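How to compare two gripper fingertips on a two-arm bench cell

Posted February 25, 2025 by Rosalie Aebischer

These notes cover the routine we use at Barnside when a new set of fingers arrives and we need to know if it is worth changing over. You need two arms, a wrist camera on each, a fixed camera on the cell, and most of a day.
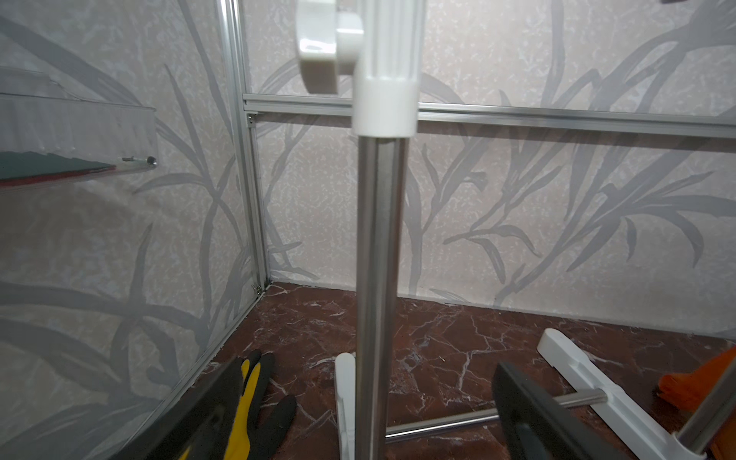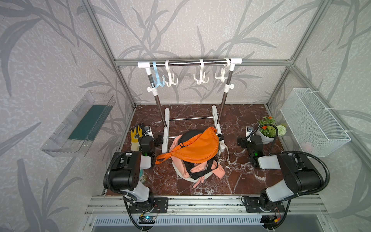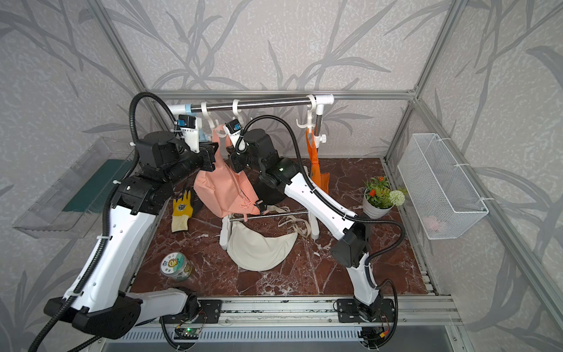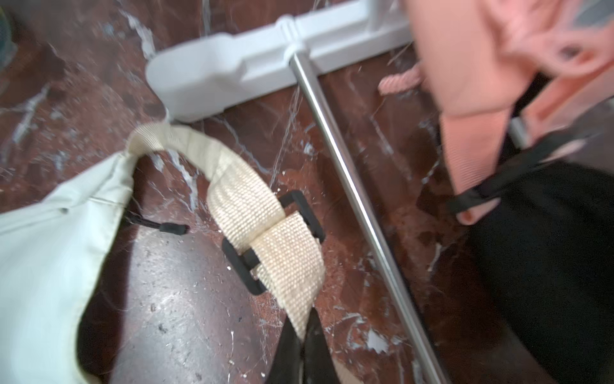

Start with the task, before you touch a hex key. Ours is hanging bags on a rack, and we keep it because soft goods show up differences between fingers that blocks and cups never do. A bag strap moves when you push it, folds when you close on it, and can slide out while the arm is moving even though the grip looked fine at the start. The strap itself matters more than the bag. A wide woven webbing strap with a black tri-glide buckle on it, lying on the marble floor next to the thin metal rod, gives the fingers two very different things to close on within a short distance: flat webbing and a hard plastic edge. Write down which part of the strap counts as a valid pick, and keep to it for both sets. We allow the webbing and do not allow the buckle.

What to have ready

Both sets of fingers, with their screws in separate bags
A hex driver that fits
A lint roller and a damp cloth
Alcohol wipes for the pads
Masking tape and a marker
A printed score sheet for each set

Our sets were the stock Lanz fingers, which are hard and slightly tapered, and the Hosis soft pads, which are wider and have a ribbed face. Any two will do as long as they bolt to the same carriage.

Step 1. Clean the floor and the pads

Fabric sheds. Lint on the floor gets onto the pads, and after a while a soft pad holds less well than it did when it was new. Roll the floor, wipe it, let it dry, then wipe the pads. Do this before each set and again halfway through. We skipped the halfway wipe the first time and had to throw out the afternoon.

Step 2. Fit the first set and zero it

Power the arm down. Swap the fingers on both arms, even if only one arm will do the picking, so the weights stay matched. Power up, close the gripper fully with nothing in it, and set that as zero. Open and close it a few times and check that it returns to the same reading. If it drifts, a screw is loose or a finger is sitting on a burr.

Write the set name on tape and stick it to the base plate. Sulastri Hartono added this rule after two of us logged the same fingers under both names.

Step 3. Check the wrist camera view

Change of fingers, change of view. Wider fingers cover more of the lower part of the picture, and you lose sight of a strap sooner on the way down. Open the gripper fully and look at the wrist feed, then close it and look again. If the closing point is hidden, tilt the camera mount before you start and leave it there for both sets. Moving it between sets makes the comparison useless.

Use the fixed camera to confirm anything the wrist camera can't show. A rod that sits behind a finger in the wrist view is usually plain from the side.

Step 4. Set the force limit

We run the controller (a Wukbridge unit with the standard firmware) at the same current limit for both sets to begin with. Soft pads often want a little more. If you give them more, do it as a separate run and label it that way. Don't adjust the limit in the middle of a set because the last few picks went badly.

Step 5. Run the picks

Do 10 warm-up picks and do not score them. Then do 165 scored picks with each set. That sounds like a lot, but with fewer the two sets tended to swap places from one day to the next.

For each pick, mark one of these:

Clean: picked, carried, and hung on the hook
Slip: picked but dropped or shifted before the hook
Miss: closed and came up with nothing
Snag: hung, but the finger caught the strap on release

Mark it as it happens. Thanakorn Sitthichai tried scoring from the recordings and found that slips and snags were hard to tell apart on video.

Reset the bags by hand between picks. Drop them from the same height and leave them how they land.

Step 6. Swap and repeat

Power down, change the fingers, change the tape, clean, zero, check the camera, run again. Keep the same operator if you can.

Reading the results

Look at the snags first. Our soft pads had fewer slips than the Lanz fingers and more snags, with the ribbed face holding on to webbing after the gripper opened. Opening the gripper 9 mm wider on release cleared most of them. The hard fingers were better on thin cord and at getting under a strap lying flat.

We kept the soft pads on the left arm and put the stock fingers back on the right. I plan to repeat the test in March with the pads worn in.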